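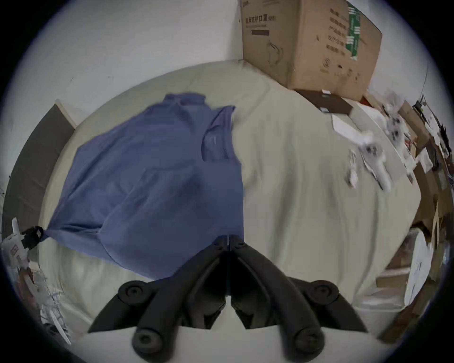

Ticket: Right-hand gripper loses tracking during folding demos, jaw width also drifts
Product: Gradus hand-held grippers, pair
Project: Oseck (household tasks, two hands)
Opened: 21 April 2023
Priority: normal
Status: resolved, one item left open

Reported problem

We are recording two-handed demonstrations on a bed, mostly shirt folding and pillow placing. The right-hand unit drops its position in the middle of an episode. The recording carries on and both lights stay green, so the operator doesn't know until the files are checked. In playback the right hand stands still for a while and then jumps to a new place. The left hand in the same episode is fine.

Of the last 49 episodes, 31 were rejected by the Lebrun checker with "pose gap, right". Most of the gaps are in the first half of the fold, when the right gripper goes down to the hem.

Second thing, may or may not be related: with the jaws fully closed, the right unit reports that they are slightly open. The value is correct after a restart and creeps up again over a session.

Already tried: restarted both units, swapped the cables, new memory card in the right unit. No change.

Support reply

Please send one rejected episode and one accepted episode with the raw logs, not the trimmed version. Please also say what is behind and beside the bed. The tracker needs fixed detail to hold on to. A white wall and a pale sheet give it very little, and close to the fabric it may have only the garment to work with, which moves.

On the jaw reading, check whether anything has worked loose at the finger pivots before you recalibrate. If a pivot has play in it, calibration will hide the fault for an hour or so and then it comes back.

Reporter

Logs uploaded. The wall is plain white. There is a big mask carton at the head end and some flattened cardboard down the right side. The sheet is a plain light one. We had been tidying the area between sessions, and the carton went back in a slightly different spot most times. It did not occur to us that this mattered.

Pivots checked. One screw on the right finger turned by hand. Tightened it and ran the closing test again. The reading is now steady.

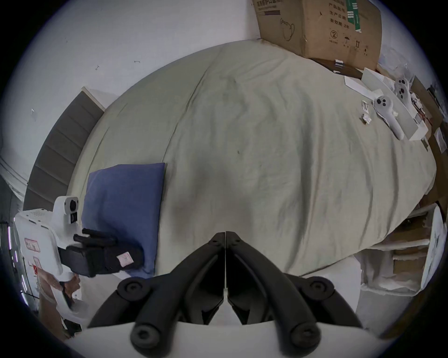 Pillow episodes are much better than shirt episodes, and we had assumed that was down to the operator. The hands stay higher for the pillow and don't get as close to the sheet. Is that the explanation?

Support reply

Most likely, yes. In the rejected log the number of tracked points falls steadily as the gripper goes down, and the points that are left are nearly all on the shirt. When the fabric is pulled, the tracker reads this as the hand moving the other way, fails its own check and stops updating. In the accepted episode it keeps hold of the printing on the carton for the whole fold.

The carton is useful, so leave it where it is. If it has to be moved, make a new map before recording again. An old map with the carton in the wrong place is worse than no map.

Suggested steps, in this order:

1. Put everything round the bed where it will stay for the session.
2. Make a new map. Walk slowly from one side of the bed to the other with the right unit, including one low pass over the mattress.
3. Start each episode with both grippers raised and still for 3 seconds.
4. On the way down to the hem, tilt the right gripper up a little so that it keeps some wall in view.
5. Set "stop on pose gap" to on in Lebrun. It is off by default, which is why you were not warned.

Reporter

Done as listed. Step 4 was awkward at first — the wrist wants to go flat when you pinch a hem — but it came after some practice. Step 5 should be on by default in our opinion, please pass that on.

Ran a full session with the new map. No right-hand gaps in the shirt episodes. One short gap in a pillow episode, when the operator's sleeve went over the lens.

Remaining question: Plastesetti is training from this set and already has more than 700 older episodes from us. Can the bad ones be repaired?

Support reply

Not the long gaps. Short ones can be filled in by the checker, but please don't send filled episodes for the hem part of the fold, where the path of the hand is what the robot is meant to learn. Rerun the checker over the old set with the strict profile and give Plastesetti the list of episodes to leave out.

Tracking and jaw width are marked resolved. The default setting for "stop on pose gap" has gone to the Lebrun developers and stays open under this ticket, with a review planned for June.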